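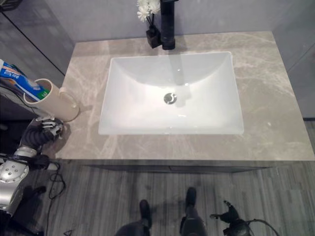
## Section 3. Commissioning the Grandero Under-Counter Water Filter

This section applies to the Grandero filter as supplied to residential units at Clurham and Gromden. It assumes that the bracket has been mounted and the tubing cut to length as set out in Section 2. Persons who have not completed Section 2 should do so before continuing.

The filter is connected to the cold supply only. Connection to the hot supply will damage the cartridge and is not covered by the Seok service agreement.

### 3.1 Before You Begin

Confirm that the following are at hand:

- the filter head, with both plugs still fitted
- one cartridge, sealed in its wrapper
- the gray flushing hose
- a bucket, a dry towel and a flashlight
- the unit record card

Check the date stamped on the cartridge wrapper. A cartridge past its date must be returned to the Clurham storeroom and must not be fitted, even for a short period.

**CAUTION:** Do not use thread sealant, grease or tape on the push-fit connections. The seals are supplied ready for use, and any added material may enter the drinking water.

### 3.2 Fitting the Cartridge

1. Close the cold shutoff valve beneath the basin. Open the cold tap until the flow stops, then leave it open.
2. Place the bucket under the filter head and remove both plugs. A small amount of water may drain out.
3. Push the supply tube into the port marked IN until it reaches the second stop. Pull back gently. The tube should not move.
4. Connect the gray flushing hose to the port marked OUT in the same manner, and place the free end in the bucket.
5. Remove the cartridge from its wrapper. Avoid touching the open end.
6. Insert the cartridge upright and turn it clockwise until the arrow on the cartridge lines up with the mark on the head. Hand pressure is sufficient. Wrenches and strap tools are not permitted.
7. Close the cold tap.

**Note:** Older heads carry a notch in place of the printed mark. The position is the same.

### 3.3 Flushing

1. Open the shutoff valve one quarter turn and wait for water to appear at the flushing hose.
2. Inspect each joint with the flashlight. If a drip is seen, close the valve, remove the tube, trim the end square and refit it.
3. Open the valve fully.
4. Run water through the cartridge for 41 minutes, emptying the bucket as required. Where a floor drain is available, the hose may be led to it directly.
5. Close the valve, remove the flushing hose and connect the outlet tube in its place.
6. Reopen the valve and run the cold tap until the water is clear and the flow is even.

Water discharged in the first minutes may be gray or black. This is fine carbon dust from the cartridge -- it is harmless, but it can mark grout and unsealed stone and should be wiped up promptly.

**CAUTION:** The flushing period must not be shortened. If it is interrupted, begin again from step 1.

### 3.4 Setting the Service Counter

The counter on the front of the head records use in gallons. It must be reset each time a cartridge is fitted.

1. Press and hold RESET until the display shows three dashes.
2. Press the up arrow until the display reads 200.
3. Press RESET once to store the value. The display will go blank and then return to the stored figure.

If the display shows code 138, the counter has lost contact with the flow sensor. Remove the cartridge, wipe the two contacts with a dry cloth and refit. If the code returns, do not attempt further repair. Report the head for exchange.

### 3.5 Completing the Record

Enter the cartridge number, the counter setting and your initials on the unit record card, and leave the card in the sleeve inside the cabinet door. Copies for Clurham are sent to Kyung-tae Kang. Copies for Gromden are sent to Geum-ok Byun, whose office accepts them until noon each Wednesday.

Used cartridges are to be drained and placed in the sealed bags provided. They are not accepted with household recycling.

### 3.6 If the Unit Is to Stand Empty

Where a unit will be unoccupied for an extended period, close the shutoff valve and remove the cartridge. Fit the blank cap in its place. A cartridge removed in this way may not be reused. On return, fit a new one and repeat 3.2 through 3.5 in full.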